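Visit to the Trosutness shared workshop

13/09/2018

Our group has been talking for a while about building a pair of robot arms in a garage, and before spending any money we wanted to see how other people had gone about it. Ratih Rahman wrote to the workshop at Trosutness and got a friendly answer the same evening. Four of us went over for the afternoon.

Getting there

The workshop is on the upper floor of a former packing hall, behind the Kosport tyre depot. The sign is small and we drove past it twice. Parking is free after two. There is a goods lift, but members need a key for it, so anyone bringing parts should ring ahead. We carried a box of motors up the stairs and were sorry about it.

Kazimír Beneš met us at the door and did most of the showing round. He has been a member since the place opened and looks after the electronics benches. Membership costs 68 a month, which covers a shelf, the bench tools and use of the laser cutter outside school hours. The mill is extra and you have to do a short course first.

The metal and wood rooms

These are kept apart from the rest by a double door. The metal room has a lathe, a pillar drill and a folding machine which was out of order. Prasetyo Lumbantobing, who works with sheet metal for a living, thought the lathe was better than the one he uses at his job. The wood room is smaller and gets booked up quickly in January, when people come in with new year projects.

Parts that need printing go to a row of 9 printers along the corridor. Each has a notebook hanging from it where you write down the material and the time. Several of the notebooks had complaints in them about the same spool of grey filament.

The arm build

The main reason for our visit was the two-arm build, which the members call Pitis. It began as one arm on a kitchen worktop at Essam Tahiri's house and moved to the workshop when he ran out of room. Essam told us the parts have cost 3,000 so far, shared between five people. The biggest single expense was the motors for the shoulders. The first set were too weak and got hot, and they were sold on to someone building a camera slider.

The joints are driven over one shared cable per arm. Essam would not do this again. When one motor drops out, everything after it drops out too, and finding the bad plug can take an evening. He now labels both ends of every lead and tugs each one before switching on. Ningsih Pillai asked about emergency stops and was shown a foot switch and a hand switch wired in series. Either one cuts the motor power but leaves the computer running.

The software is a mixture. The low-level part was written by a former member and is called Ngui. It does its job but has very few comments in it. The newer part, which plans the movements, was written by Essam and Kazimír together. They keep a paper copy of the start-up order by the keyboard and follow it every time.

What they practise on

The arms are used on ordinary household things. The members started with foam blocks and found them too easy, as foam forgives a bad grip. Plastic boxes with lids have given them the most trouble – the fingers slide on the smooth sides, and cloudy plastic is hard for the cameras to pick out against a pale table. A lamp is another awkward item, being heavy at the bottom and thin in the middle.

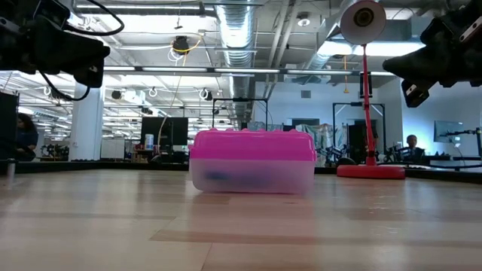 Questions we asked

How long did it take? Fourteen months to the first usable grip, working evenings. Essam thinks a second pair could be done in half that.

Would a cheaper gripper do? For soft things, yes. For lids they wanted stiffer fingers, and they went through several shapes before settling on the present ones.

How accurate is it? Good enough for a box, not good enough for a key in a lock. They repeat each new movement 100 times before they call it finished and write down the failures.

What we took home

We will start with one arm and a proper bench. Prasetyo has offered to cut the base plate, and Ratih is pricing motors. Kazimír has promised to send the wiring diagram and the parts list for the foot switch. Anyone from the group who wants to come on the next visit should tell Ningsih, as Trosutness can only take six visitors at a time.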